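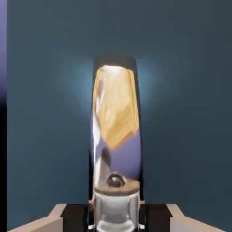 Comparing two grippers in sim, is my camera test fair?
Posted in Robotics at home > Simulation

Hi all! I've been having a great time this month putting two grippers through the same set of simulated picks, and I'd love a second opinion on the setup before I spend real money.

The two I'm comparing are a Flundau two-finger parallel jaw and a Tian soft three-finger one. Same arm model, same controller (Etance, default gains), same wrist camera. I swap the gripper, reload the scene and let it run 300 attempts overnight. The target is always a lamp-style object with a clear body, a dark cap and colored stuff inside, because I wanted something nasty for the camera. There's a miniature white toilet down at the bottom of the glass, and I've grown very fond of it.

The Flundau is well ahead so far, which surprised me! I really expected the soft fingers to be kinder on a tapered shape. But when I look at the failures, most of them are bad grasp points. The detector locks on to the big golden-yellow mass in the upper half and treats the edge of that as the edge of the object. The bright spot right under the cap doesn't help either. So am I comparing grippers at all, or just comparing how well each one copes with a confused camera? And would you turn the glow down or leave it?

Mei-kuen Man

gantrygoat
Fun project! You've answered your own question, I think. Right now it's a test of the whole chain, and that's a fine thing to test, but you can't pin the score on the gripper.

Run it a second time with the camera out of the loop. Feed the controller the true pose of the object straight from the simulator, add a small random offset (I use 12 mm, same seed for both grippers) and let each one try. Whatever gap you see then belongs to the fingers. After that, put the camera back in and see how much each one drops.

I did this with a Cerbridge arm and a pile of bottles, 746 picks per gripper, and the order flipped. The soft gripper had looked terrible with vision on. With true poses it was slightly better than the parallel jaw, and the trouble was that its fingers blocked the wrist camera on the way in. Check that on yours! Save the last camera view before the fingers close and just scroll through them. It's oddly addictive.

Also look at your approach height. With a body that narrows toward the top, a parallel jaw closing near the cap can slide upward and still get logged as a success if your check only says "object moved up." Make it hold for 2 seconds.

pell_w
leave the glow on, real stuff is shiny. also get a depth camera

servo_sunday
Agree with the true pose run. On the glow, I'd do both: one set with it as it is and one with the light inside the lamp switched off, changing nothing else. Clear objects are hard on depth cameras too, so I wouldn't count on a new camera fixing it. Many of them look straight through the glass and report whatever is behind it.

One thing about Etance defaults: check the closing force for each gripper. If one number is shared between them, the soft fingers may be barely squeezing. I'd tune each one on a plain solid cylinder first, write the values down, then go back to the lamp.

Please post the numbers when you have them, I've been eyeing that Tian for ages!

Mei-kuen Man
Thank you, this is great! The success check is exactly as lazy as gantrygoat guessed, so that gets fixed first. True pose runs start Thursday night, and I'll save the last views as well.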